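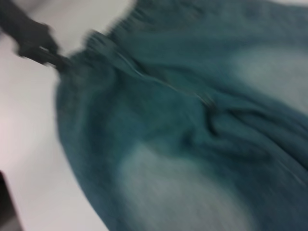
The Hundo at work on the blue-green pair.

I had the Hundo on trial for 10 days, and by the second morning I was getting up early to watch it.

It came from Nodudeo in two crates. The laundry I run in Pretolton is a narrow shop with a bell on the door, and the fitter had to go out to the van and have a think before he could get the second crate round the counter. When he'd gone there was a white table where my ironing board used to be, and a pair of arms, and a folder of instructions as thick as a loaf. I read the folder in the bath. I read the part about cuffs twice.

Let me tell you what I'd expected. I'd seen the old Cordero at a trade day one April, and it folded the way a boy folds when his mother is shouting up the stairs. It liked towels. Give it anything with legs and it went quiet, and a man in a fleece came over and pressed a button.

The Hundo likes legs! I gave it school trousers first, out of kindness, and then work overalls, and then I went to the bottom of the unclaimed basket and got out the shorts. They had been down there since before my knee operation. Elastic waist all in puckers, faded patches on the thighs, a seam running down the middle that had never once lain straight for me. I'd ironed those shorts on slow afternoons just to have something to be cross with.

I put them down in a heap and stood back with my tea.

It has a way of starting that I never got tired of. One arm comes in low and takes a small pinch of cloth, no more than you'd take of salt, and there is a pause. The folder calls this checking the hold. I called it having a feel. My mother used to do the same with curtains in other people's houses, a bit of hem between finger and thumb while she talked about the weather. 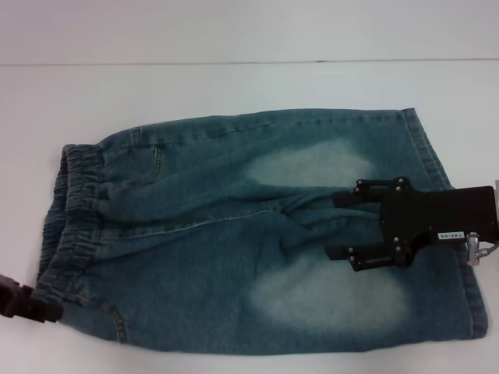

Hundo, both grippers on the shorts, one of them at the waistband.

I forgot the tea. A customer came in for her coats and I held up one hand to her like a policeman, and bless her, she came round the counter and watched too.

"Is it thinking?" she said.

"It's having a feel," I said.

She asked what it cost and I told her: 3,811 to buy, or 2,928 if I took the one they'd already unpacked, which was the one in front of us. She whistled. Then she asked if it did fitted sheets, and I had to say no, it didn't, and that the folder was very frank on the subject. It was no good with anything silky either, and it hummed, a low note that got into the pipes and came out in the flat upstairs. I'd written all this on the form for Nodudeo. I had also written, in the box for further remarks, so much that I'd had to carry on round the margin.

We stayed there until she remembered her parking. I could have told her that I'd folded for a living since I was sixteen, and that I had never in all that time seen how it was done, because my own hands had always been in the way. It seemed a lot to say to someone over a bag of coats. So I told her about the pause instead, and how you could learn to wait for it.

On the last evening the fitter rang to ask if he should bring the van. I had the shop lights off by then and only the lamp over the table on. I'd emptied the unclaimed basket, every sock and pillowcase, and the shorts had been through 3 more times, shaken out and dropped in a new heap each time, purely for my own pleasure.

"Bring the other folder," I told him. "The one for sheets, if they ever write it."

He said he'd ask. I put the phone down, picked up the shorts and shook them out again.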